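Workshop notebook, textile conservation and dyeing section
Entry dated 2018-05-11. Subject: lightfastness and wash trials, blue series
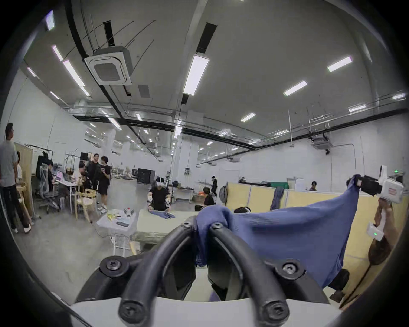
The blue series was begun to settle whether the Darnik recipe can replace the older Westura recipe for lining cloths used behind loaned textiles. The Westura dye is no longer supplied in small lots, and the remaining stock will not last beyond October. Both recipes give a mid blue on cotton, but they differ in how the colour sits in the yarn and in how much loose dye comes away in the first rinse. Evenness is judged with the cloth held out between two opposite points, so that it hangs in a broad triangle as the blue cloth does in the photograph, with soft creases across it and a free lower edge. A flat table hides small differences of shade which a hanging fold will show at once. All readers of the series are asked to judge in this way and to note the side from which the light falls.

Method. Cloths were cut from a single roll of plain cotton, scoured, and rinsed until the water ran clear. Half were dyed to the Westura recipe and half to the Darnik recipe. The bath was raised slowly, held for 78 minutes and allowed to cool with the cloth still in it. Salt was added in two portions. Iresha Abeysekara kept the bath log, which is filed with the weighing sheets in the grey binder.

Bath notes. The Darnik bath took longer to come up to heat and needed more stirring in the early stage. A faint scum formed at the edge after the second salt addition. It was lifted off with a strip of filter paper and did not return. The Westura bath behaved as in earlier years.

Rinsing. Five cold rinses were given to each cloth, followed by one warm rinse with neutral soap. The Westura cloths gave clear water at the fourth rinse. The Darnik cloths were still giving a slight tint at the fifth, and an undyed cotton strip left in the last rinse overnight took up a pale stain. This is not acceptable for a lining which may lie against an original. Shota Tsuchiya proposes a fixing bath before the soap stage and will draft the wording for the method sheet.

Light exposure. One strip from each recipe was placed in the Ghasemi cabinet for 318 hours with half its length covered by card. After removal the Westura strip showed a just visible line where the card had been. No line could be found on the Darnik strip by any of the three readers (Keane, Nogueira, Tsuchiya). The Darnik recipe is therefore the better of the two for light, and the whole question turns on whether the loose dye can be removed or fixed.

Rubbing. Dry rubbing gave no transfer for either recipe. Damp rubbing gave a light transfer from the Darnik cloths only, in agreement with the rinse results. The white rubbing squares have been mounted and labelled on the back in pencil. Please do not use ink on these.

Correction to the previous entry. The dye weight recorded for the trial pot was wrong by a decimal place. The weighing sheet is correct and the notebook is not. The figure has been struck through and initialled.

Supplies. More than 100 cloths will be needed for the autumn loans if the recipe is adopted. Olga Nogueira has asked Suvavis for a price on the same cotton by the full roll and has requested a sample from the current lot, as the last delivery was slightly heavier than the one before it. The neutral soap is low.

Outstanding.
Fixing bath, two strengths, on Darnik cloths from the same dyeing. Abeysekara.
Repeat of the overnight strip test after fixing. Tsuchiya.
Second light exposure, fixed cloth against unfixed. Keane to book the cabinet.
Draft method sheet to Babak Rezaei for comment before it goes into the manual.

Entry read and countersigned: D. Keane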